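Picking camera poses for a simulated home robot (and throwing out the bad ones)

Haretti's workbench, April notes

I've been promising to write up my viewpoint picker for ages, and three people have now written to me asking why their simulated robot spends half its life staring at a wall. Mine did too! So let's go through the whole thing, from an empty script to a list of poses your planner can use.

What we're making is pretty small. You load a house, you scatter camera poses around it, you score each one for how much useful stuff it sees, and you keep the good ones. Then the search planner ("go find the pillow") only has to choose from a short list and doesn't have to think about every possible spot in the house. My script is around 400 lines and most of that is me printing things to the screen.

What you need

I'm using Volau for the simulator and Livura for the floor map and path planning. The house is the Kokkinos apartment, the one with the tile and wood floors. Any simulator will do if it can give you a color image, a depth image and an object label for every pixel from a pose you choose. If yours can't give you labels, you can still follow along with depth only, and I'll say where it matters.

You should be okay with Python and know what a pose is (position plus which way you're looking). That's it.

Step 1: Load the house and fix the seed

Open the scene, turn off physics, and set your random seed before you do anything else. Mine is 3664, for no reason I can remember. I skipped the seed the first time and lost a whole evening chasing a "bug" that was only a different set of random poses. Please set the seed.

Turn off physics while you're sampling, by the way. You're teleporting a camera all over the place and you don't want the simulator trying to settle every cup each time you move.

Step 2: Get the free floor

Ask Livura for the free-space grid. I use cells five centimeters on a side. Then grow all the obstacles by the radius of your robot base plus a little extra (I add one cell). Every cell still free is somewhere the base could stand.

Now check the doors. Open doors are the thing that gets people here. If your map was made with the doors closed and your scene loads with them open, the door leaf is sticking out into floor that your map says is clear. Rebuild the grid from the scene as it's loaded right now. It takes a few seconds and saves you from a planner that happily drives into a door panel.

Step 3: Scatter the poses

Pick a random free cell. Pick a camera height between the lowest and highest your mast can reach. Pick a heading anywhere in the full circle, and a tilt between level and pointing fairly steeply down. Save it. Do that 997 times.

Why such a strange number? I had it at a thousand, three of them landed in a closet with no way in or out, and I deleted them by hand and hardcoded what was left. Terrible habit. The right way is to run a reachability check from the robot's start cell and drop whatever can't be reached, which Livura does in one call. Do it the right way and start with whatever count you like.

Step 4: Render small

Render every pose at low resolution. You really don't need a pretty image to decide if a pose is any good, and the small ones go by so fast that you can tweak the scoring and run the whole batch again before your coffee's ready. Save the color, depth and label images together with the pose in the file name, so when something looks weird you can go straight back to it.

Step 5: Score them

I add up three scores, each between zero and one.

Surface score: how much of the image is something an object could be sitting on. Seats, tabletops, shelves, the floor if you care about the floor. With labels this is a simple pixel count. Without them, use the depth image to find flat patches that face up and sit above floor height.

Range score: how much of that surface is within the distance where your detector works well. A table on the far side of the room counts for something, but a lot less than one right in front of you. I use a curve that's full credit up close and fades out with distance, and you'll want to fit yours to your own detector.

Clutter score: how much of the image is blocked by something really close to the lens. Count the depth pixels nearer than half a meter, divide by the total, and subtract from one.

Weights matter less than you'd think. I started with all three equal and ended up doubling the range score, and the final list hardly changed.

Step 6: Look at some of them with your own eyes

Do not skip this one! Numbers will tell you a pose is great and then you open it and it's ninety percent wall. Pull up a handful with different camera heights and distances, and for each one ask yourself what you'd expect the search planner to do with it.

Three poses from the apartment:

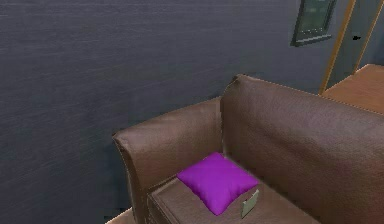 Armchair from above, with the purple pillow on the seat.

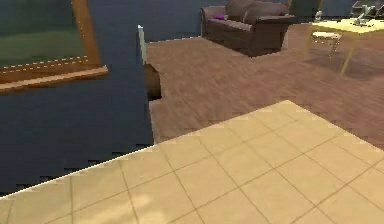
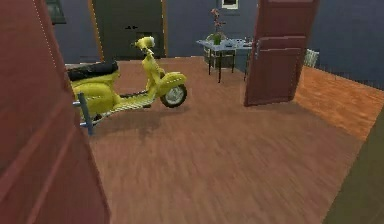 Should I keep a pose that only sees one piece of furniture?

Keep it if nothing else in your list sees that same surface from close up. A narrow view gets a low score when you judge it alone, but it may be the only one that lets the detector make out a small object on that seat. Step 7 takes care of this by scoring poses as a group.

Step 7: Cut the list down

After the single-pose scores I throw out everything under 0.3, and that left me with 483 poses. Still far too many for a planner to chew on, and loads of them are near copies of each other.

So now we go greedy. Make a big set of all the surface patches in the house (I chop surfaces into ten-centimeter squares and give each one an ID). For each pose, list which patches it sees well. Then:

Start with an empty list.
Add the pose that sees the most patches.
Mark those patches as covered.
Add the pose that sees the most patches that aren't covered yet.
Keep going until the best remaining pose adds fewer than five new patches.

Cutoffs are up to you. Five works for me; if you're looking for tiny things, go lower and accept a longer list. And if two poses tie, take the one with the better clutter score. I used to break ties by whichever came first in the file, which meant every change to the file order changed my results, and I was very confused for a while.

One warning. If you see well-lit floor taking over your list, you've probably left floor patches in the set. There's a lot of floor in a house and it'll win every round. I give floor patches a tenth of the weight of everything else.

Step 8: Tie it to the path planner

A pose is only useful if getting there is cheap, so the last bit is a travel table. For every pair of poses on your short list, ask Livura for the path length, and store it. I keep it as a plain array on disk and load it at startup.

When the robot is searching, I pick the next pose by taking the chance of seeing the target there and dividing it by travel distance plus a small constant. The small constant is there so a pose right next to you doesn't get an enormous score for being two centimeters away. Half a meter is a fine value.

After each look, lower the chance for every patch you saw well and didn't find anything on. Don't set it to zero! Detectors miss things, and if you zero it out, your robot will never check that seat again no matter how long it's been wandering. I multiply by 0.2 and that seems about right for mine.

Things that bit me

Camera height in Volau is measured from the base frame, and the base frame on my robot model isn't at floor level. Every pose was a little too high until I noticed.

Labels can be off by a pixel or two around the edges of objects. Shrink each label region by two pixels before you count it, or thin table legs will end up "seeing" the wall behind them.

If your tilt range goes all the way down, cap it. A steep tilt can be lovely for a seat cushion and useless for almost anything else, so I allow it only for poses within a meter and a half of a surface.

Also, doors again. If doors in your scene can move while the robot is running, your travel table goes stale. I rebuild only the rows for poses near the door that changed, and I do it in the background while the robot is driving.

Saving it all

Write out the short list as one file with the pose, the score, and the patch IDs it covers. Put the seed and the scene name at the top. When I swap to another house I run steps 1 through 8 again from scratch, and the only number I ever change is the range curve, whenever the detector gets an update. Next up for me is getting the patch chances to start from something smarter than "everything's equal," so pillows get looked for on seats first and cups on tables. I've got half of that working and will post the code when it stops crashing on rooms with no tables in them.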